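Speaker notes: Putting the rack together without swearing at it
Fuad Wako
March 20, 2007

Slide 1. Title

Say hello. Check the back row can hear. Handouts are by the door, and people can take one now or on the way out.

I put together flat-packed furniture for Rondano for 12 years, then taught other people to do it. The talk is about one kind of thing only: the light white rack made of tubes and push-fit corners that half the people in this room have in a bathroom or a hallway. Ours is the Ayele. The Etus is nearly the same with shorter poles.

Slide 2. Before you open the bag

Lay a cloth down. A white tube marks easily, and white parts on a white table are hard to find again. Dark cloth is best. Let it hang over the edge, so it doesn't ride up when you lean on it.

Sort the parts by length. Keep the spare poles to one side, all pointing the same way, close enough to reach without walking round the table.

Slide 3. Base first, flat

Build the rectangle lying down. Four bars, four rounded corners, ribs in the middle. Don't force the last corner -- ease the opposite one out slightly and bring both in together. Then the first pole goes into its corner.

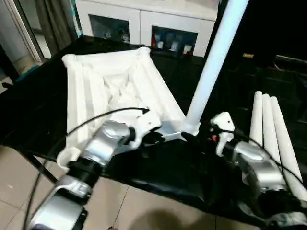

At this point people want to stand the whole thing up and have a look. Leave it flat. One pole on its own has nothing to brace it, and if you knock it you lever the corner open. Hold the base with one hand close to the joint and work with the other.

Ask the room: who has split a corner? Wait for hands. Tell the Zerkomau story if there is time (display stand, January, 44 racks, every one built upright). Keep it short.

Slide 4. Look at the end before you push

Pass the loose parts round here. Start on the left.

Moulded parts often have ridges near the end. Run a thumb over them. Any grit or stray plastic in the grooves will stop a part going home, and you will think it is the wrong part. Wipe it and try again. If it still won't go, turn it a quarter and push straight, no rocking. A mallet is a last resort, and only through a folded towel.

Mention the width: the big model is 610 mm across, so measure the gap first. Somebody always asks. 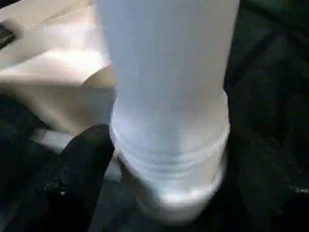

Slide 5. Questions

Likely ones: can it take wet towels (yes, spread out), can you take it apart again (yes, but the corners loosen each time), do we sell single corners (ask at the desk).

Collect the loose parts before people leave.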